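Questions fréquentes : essais comparatifs de pinces sur le banc à deux bras

Quelles pinces sont comparées en ce moment ?
Deux modèles à doigts parallèles : la Treno, montée d'origine sur nos bancs, et la Dremon, arrivée en décembre. La Tan à trois doigts a été écartée au premier tour parce que son encombrement gênait le passage d'un bras à l'autre. Elle reste disponible au prêt pour les équipes de Taltstead qui travaillent avec un seul bras.

Les deux bras portent-ils la même pince pendant un essai ?
Oui. Nous ne mélangeons jamais les modèles au cours d'une même série. Une fois la série terminée, les deux pinces sont démontées et remplacées, puis l'étalonnage est refait entièrement.

Combien d'essais faut-il pour qu'un résultat soit publié ?
300 essais par pince et par tâche. En dessous, le résultat figure dans le journal interne mais n'apparaît pas dans le tableau comparatif. La dernière campagne compte 958 essais valides, toutes tâches confondues. Un essai interrompu par un arrêt d'urgence ou par une perte de communication n'est pas retenu.

Pourquoi travailler avec de petits sachets emballés ?
Un cube en plastique rigide se saisit presque toujours, quelle que soit la pince. Un petit emballage souple se déforme, glisse et se présente rarement deux fois de la même façon. Les écarts entre modèles apparaissent donc plus vite. Nous gardons aussi des objets plus ordinaires, comme une tasse en céramique ou une boîte en plastique translucide, pour que le plateau ne soit pas réservé à un seul type de prise.

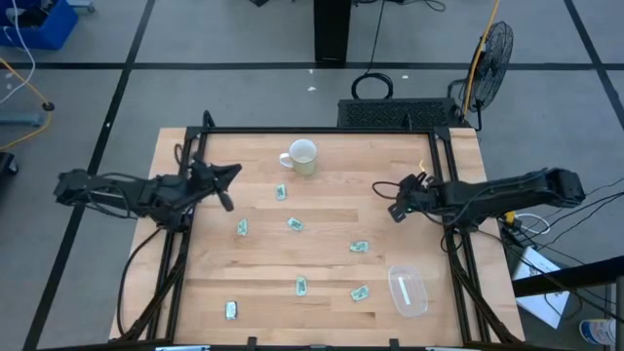 La disposition des objets change d'un essai à l'autre. L'opérateur les répartit à la main sur le plateau en bois, sans gabarit, en variant l'orientation des sachets. Il peut en placer près du bord, à condition que l'un des deux bras puisse les atteindre. Les dispositions trop serrées font l'objet d'une série à part.

Qu'est-ce qui compte comme une prise réussie ?
L'objet doit quitter le plateau et rester tenu pendant 2 secondes. Une prise obtenue en poussant l'objet contre un autre est acceptée mais signalée dans le journal. Un sachet percé compte comme un échec, même s'il a été correctement soulevé.

Les sachets sont-ils réutilisés ?
Oui, tant que l'emballage est intact et que les soudures tiennent. Un emballage froissé n'est pas un motif de rebut. Merci de ne pas remplacer les sachets par une autre marque en cours de série : le film n'a pas la même adhérence.

Quel contrôleur est utilisé ?
Le même pour toutes les pinces, avec les mêmes limites de vitesse. Seule la consigne de fermeture est adaptée au modèle. Les valeurs sont enregistrées avec chaque essai et peuvent être relues après coup.

Les câbles gênent-ils les mouvements ?
Cela peut arriver, surtout au poignet. Laissez une boucle suffisante derrière la pince et faites tourner le poignet à la main, hors tension, d'une butée à l'autre avant de lancer une série. Si le câble tire, reprenez les attaches.

À quelle fréquence faut-il changer les patins des doigts ?
Tous les 4 000 cycles, ou avant si la surface est lisse au toucher. Les patins se changent par paire, sur les deux bras en même temps. Notez le changement dans le journal du banc.

Puis-je proposer une autre pince ?
Oui, si elle se fixe sur la bride existante ou si vous fournissez l'adaptateur. Joignez le plan de perçage, la masse et le brochage du connecteur. Les demandes sans brochage sont mises en attente.

Où trouver les données brutes ?
Dans le dossier partagé du banc, un répertoire par pince. Les fichiers du mois en cours ne sont pas encore relus et peuvent être corrigés.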